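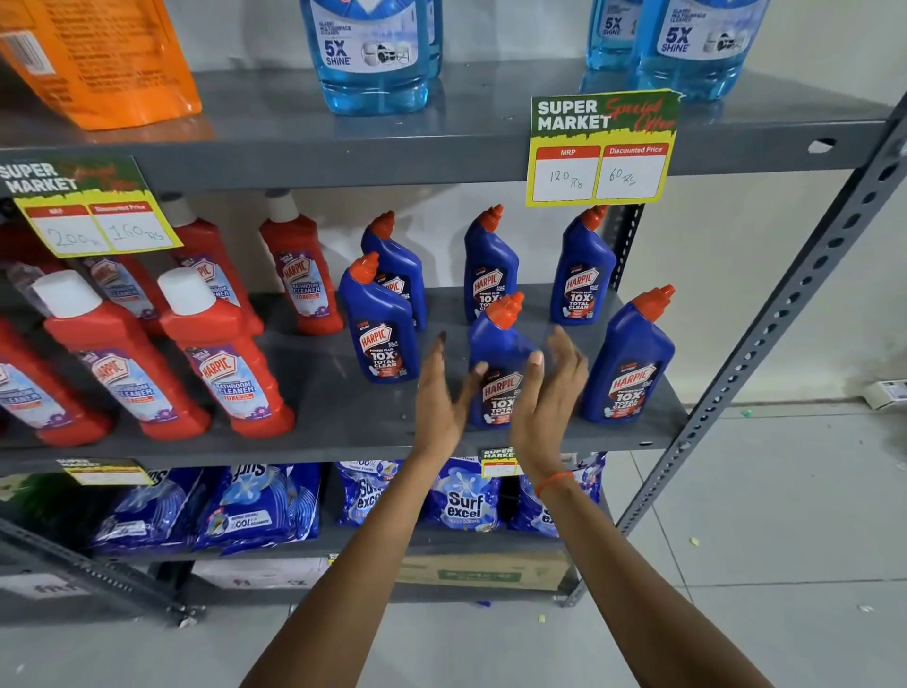 **pallet_jo:** Which firmware was your Shek on? Ours stopped dead in the same aisle in August and Stutside blamed the floor.

**binrunner:** Whatever Oseo pushed last, I never checked the number! What I got was fault 71, arm stuck out over the aisle, and the e-stop took two presses before the drives let go. TWO. So the robot's parked and I'm doing the cleaner shelves by hand, one toilet cleaner bottle at a time.

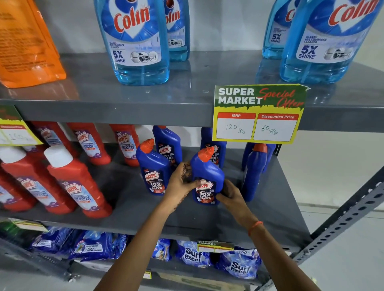 And there are 300 facings on my list tonight, so you can imagine my mood. Anyway, I pulled the log and the gripper kept closing after the stop signal.

**nerance_fan:** Two presses sounds like a dirty button to me. Clean the contacts and restart it.

**pallet_jo:** No way, don't restart it! A stop that works on the second try is a broken stop. Tag it out and call Stutside.

**nerance_fan:** Fine, tag it. I still bet it's the button.

**binrunner:** Tagged. Tech comes at 3 pm, will post the log then.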